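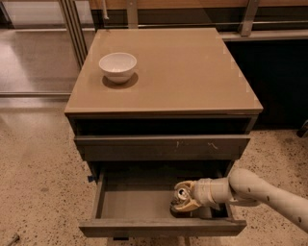
Drawer task, lower drawer open, bowl left on top of the cabinet.

Reviews > Robotics > Learning methods > Grement

Last updated: Fri 16 September

Grement review: good with drawers, vague about the rest

The pitch for Grement, the training method out of the Endbridge lab, is that a robot arm can learn a household job from 200 recorded demonstrations and then cope when the furniture or the clutter changes. I've read the paper twice and gone through the supplementary material. I'm partly convinced.

The drawer results are the best thing in it. Grement finishes the pull in seven of its eight layouts, and the older Viltumell method, trained on the same recordings, manages fewer. Fine. But all eight use the same low cabinet, and a method that claims to handle new furniture should be shown some. Moving a bowl across a glossy top is a change of clutter, and a mild one.

I also don't love the scoring. A run counts as a success once the drawer passes a set distance, whatever has happened to the things on top. You could knock a cup to the floor and still get full marks.
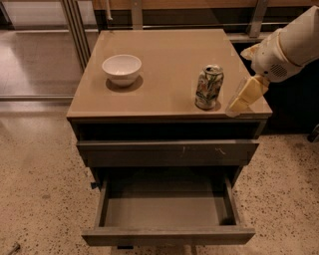 Drinks cans are where I'd have liked more detail. They're light, they tip easily and they stand right where a gripper wants to go. The paper gives them one paragraph and no separate table, so a reader can't tell if a failed run means a missed grasp or a can on the floor. Failures are all lumped together – a strange choice for a paper about coping with clutter.

The code is tidy and the setup notes are clear. If you already have an arm and one stubborn drawer, Grement is worth a weekend. As proof of a general method, I'd wait for the Aguiar trials in October, which are meant to use other people's cabinets.

Comments (3)

drawerful: Fair on the scoring. We copied their threshold and had to add our own rule for spills.

kelpline: Bit harsh? Viltumell was tested on one cabinet too and got a free pass everywhere.

tin_lid: Did you run it yourself or only read the paper? Would change how I take the "worth a weekend" bit.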